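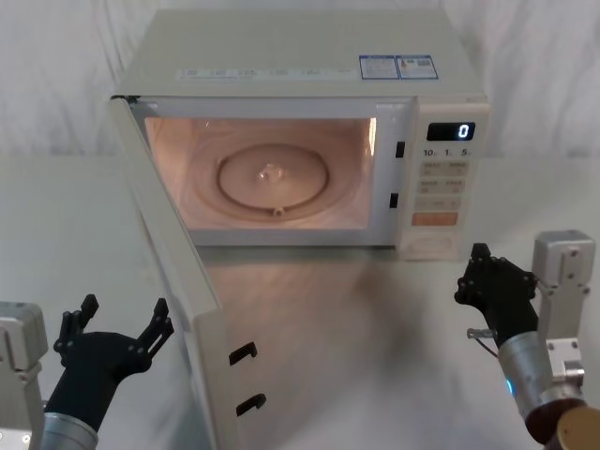

I clean my microwave properly once a month, and between times I wipe it when I remember. February's clean got put off three Thursdays running, so this one was a bit grim. If yours is in the same state, the method below will sort it out in under half an hour, and most of that is waiting for things to soak or steam.

I've tried the shop sprays (Holteck's is fine, the Kettani one smells like a swimming pool) and I keep coming back to lemon and hot water. It's cheap and I nearly always have half a lemon going sad in the fridge.

## What you'll need

- half a lemon, or two tablespoons of white vinegar
- 300 ml of water
- a microwave-safe bowl or jug, wider than it is tall
- a wooden spoon or a wooden skewer
- two soft cloths and an old toothbrush
- washing-up liquid

No scouring pads, please! I scratched the inside of my old Trirnwood with one and the scratches held on to every splash of soup afterwards.

## Steam first

Squeeze the lemon into the water, drop the squeezed half in as well, and stand the wooden spoon in the bowl. The spoon gives the bubbles somewhere to form, so you don't get that nasty sudden boil-over when you move the bowl.

With the turntable in place, heat it on full power for 3 minutes. Then leave the door shut for another 7. I used to skip this bit and go straight in with a cloth, and I'd end up scrubbing twice as long – the steam is what loosens the baked-on stuff, so let it get on with it.

Use oven gloves to take the bowl out, and don't lean your face over it. Now switch the oven off at the wall and unplug it.

## Take the plate out

Lift the glass plate straight up. If it's still hot, give it ten minutes on a folded tea towel, as cold water on hot glass is asking for trouble. Then wash it in the sink like any other plate.

With the plate gone you can get at the ring on the floor and the little raised hub in the middle that turns everything. On a lot of ovens the roller ring lifts out too. If yours does, wash it by hand and pick out anything wrapped round the wheels. If it doesn't want to come, leave it be and go round it with the toothbrush. A grumbling turntable is very often just a crumb in the track, and my friend Slamet was all set to buy a new Wevon before he found a grain of rice in his.

## Wipe down the inside

Start at the top. The ceiling is the bit everybody forgets and it's usually the worst, so fold a damp cloth into a pad and go over it twice. Then do the sides, the back and finally the floor, rinsing the cloth as you go. Any stubborn spots get a drop of washing-up liquid and a minute to think about it.

If there's a flat cover on one of the inside walls (it often looks like a bit of card), wipe it very gently and don't pull it off.

## Do the door

Open the door as wide as it'll go and wipe the whole inner face, then the rim where it meets the oven. The latch hooks want a quick going-over with a barely damp cloth. Don't poke anything into the slots they fit into, and don't spray near them.

Dry the lot with your second cloth, pop the ring and plate back, and turn the plate by hand to check it's sitting level.
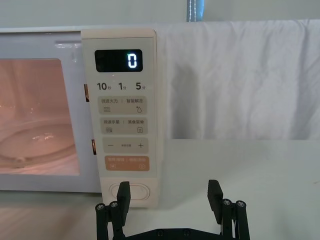
## Finish with the buttons

Flat panels are easy to clean but they don't like being soaked. I wring the cloth out until it's almost dry, then wipe from the display downwards. The start button collects the most fingerprints in our house, closely followed by the plus and minus.

Do this while the oven's still unplugged, or you'll set it off with the cloth. Plug it back in once everything's dry, and leave the door open a while if you can still smell lemon.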